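Robot Lab Visit – Student Report
Hugo Cifuentes, 13/04/2021

Our class went to the open day at Charvát, where the automation lab was running a furniture assembly demonstration. I stayed at that table for 40 minutes. The parts are white plastic and most carry square black-and-white tags, which a camera can use to work out position and angle.

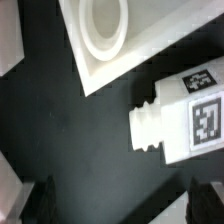
Figure 1. Square block with round hole, next to a tagged part with a threaded end.

Two arms share the black table. Our guide said the tagged sheet gives the cameras a common reference, and that a new operator needs 8 practice runs before recording counts.
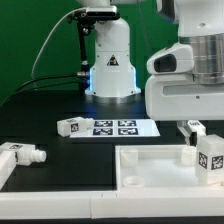 Figure 2. Tag sheet, tray and parts in front of the arm base.

I asked why the tray has sockets at its corners. The guide said the legs screw in there, and that lining up the thread is the slowest step.
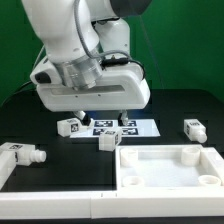
What I learned

Tags have to stay in view. Fingers and other parts can cover them, so most pieces have more than one – I had not thought of that before the visit.

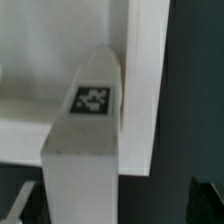
Figure 3. Tag on the top face of a block, close up.

For our June project I want to try printed tags on the sorting box.

Comments (2)

Odach: Good report. Did they say what size the tags are?

Tristeo: We went too and the line was long. Figure 2 helped me with my own write-up, thanks.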